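March 20, 2025
Bench 2, teleop collection, strawberry to dish

Carried on with the set started on the Jumamine config. Leader arm on the left side of the bench, follower on the right, wrist camera on the follower only. Overhead camera still off until the new clamp shows up from Jekholm.

Task text in the log is "put the strawberry in the dish". Same wording for every episode. Earlier episodes had two versions of the sentence, and those are now merged in the metadata.

Startup: follower homed on the second try. The first try stopped with a joint 3 offset error. Power cycled, re-ran the offset script, error gone. Same fault as last week, so it goes on the list for Najafi when the arm is sent back for service in June.

Collection went well until lunch. Operator notes, mostly for whoever sits down next:

Leader trigger has play at the open end. If you start the episode with the trigger fully released, the follower fingers twitch on the first frames. Squeeze it slightly, wait for the follower to settle, then press the pedal.

Come down on the fruit from straight above. Side approaches push it along the table and you end up chasing it. A few of those are fine as recovery data, but tag them as recovery when you save. I forgot twice and had to go back through the log.

Close slowly. The fruit is small compared with the opening and turns if one finger touches first. Grasping across the short side held better than grasping end to end.

Hold over the dish for a moment before opening. Episodes where I opened while still moving look fine at playback speed, but the policy trained on the previous set learned to let go early, short of the rim.

Checked the wrist stream after lunch. Exposure was on auto and had drifted long, so anything recorded during a fast sweep is smeared. Position of the fruit can still be read by eye, edges are poor. Fixed exposure at the shorter setting and turned gain up. Noise is visible now but I prefer it to the smear. Episodes from before the change are kept in the set with a flag – decide later whether to drop them.

Went through the flagged ones in the viewer. Worst case is the lateral move near the start, with the fingers open, dish out at the left of the view and strawberry ahead of the right fingertip.

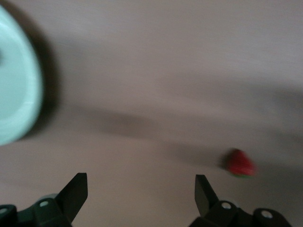

Sweep speed on the leader should come down in any case. Set the follower velocity limit to the middle profile and did a short run. Lag between leader and follower is more noticeable, and it takes a few episodes to stop overshooting with the hand. After that the paths are cleaner than the ones from the morning.

Count at the end of the day: 133 saved, 9 discarded. Of the discards, most were the pedal being released early, the rest dropped frames when the disk was busy with the Suvano backup. Moved the backup to run at night.

Open items:
Left fingertip screw loose again. Tightened, no thread lock on hand.
Check timestamps between wrist stream and joint log, looked offset in 3 episodes.
Replay one saved episode open loop on the follower before training anything.
Vary the dish position more. Too many starts with it in the same place.

Data copied to the shared drive under the Jumamine folder, flags in the csv next to it.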